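Moving the household backups off the old box

The old backup machine in the cupboard under the stairs finally got switched off in February. It had been running for 9 years on the same install, with a string of cron jobs I no longer fully understood, and two of its four disks were logging reallocated sectors. What follows is mostly notes for my own use, written down while I can still remember the order of operations.

The replacement is a second-hand small-form-factor PC bought from Kieran Mapplebeck, who was clearing out the office at Povthorpe. I fitted two new drives as a mirror and kept the boot disk separate. Filesystem is ZFS, lz4 compression, record size left at the default except for the dataset holding photographs and video, where I set it to 1M.

The naming scheme is one I should have used from the start. The new machine is naylor and the off-site one is greketti. Datasets are named after what they hold, not after the computer they came from. The old layout had a directory called laptop2 which had outlived three laptops.

First copy was done with rsync over the local network, using -aHAX and --numeric-ids. I left out -z, as compression only slowed it down on gigabit. Before copying I ran a duplicate finder over the lot, which reported 146 directories with identical contents. Most of these were nested copies of copies from an earlier migration. I checked them by opening a few files from each.

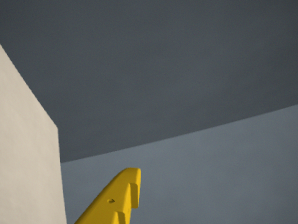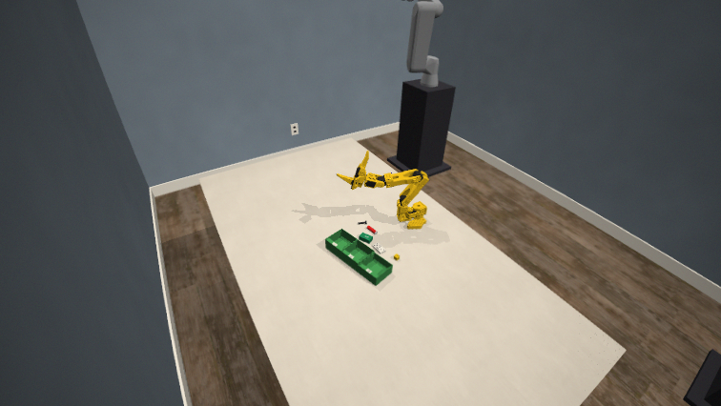
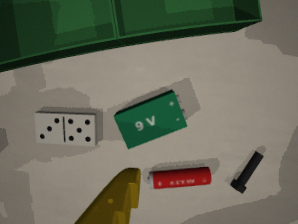 Deletion was done by hand. I moved each duplicate to a holding dataset, took a snapshot, and left it alone for a fortnight before destroying anything. Only one directory had to come back: a folder of scanned receipts where the finder had matched on size and name but I had turned off the full hash to save time. Leave the full hash on.

Snapshots now run hourly, daily and monthly. I keep 6 of the monthly ones. Hourly snapshots of the mail dataset turned out larger than expected until I moved the search index out of it.

Off-site replication goes to Colin Cheetham's house with zfs send over SSH, starting at 2 am. The stream is sent raw, so the data stays encrypted at his end and the key never leaves mine. His upload is poor, which would matter for a full restore. In that case I would drive over and fetch the disks.

Restore test: I picked 3 files per dataset, restored them to a scratch directory and compared checksums. All matched. I have also restored one whole dataset from greketti, which took most of a night.

Still to do: email alerts when a scrub finds errors, a proper UPS shutdown script, and labels on the drive trays with the serial numbers facing outwards.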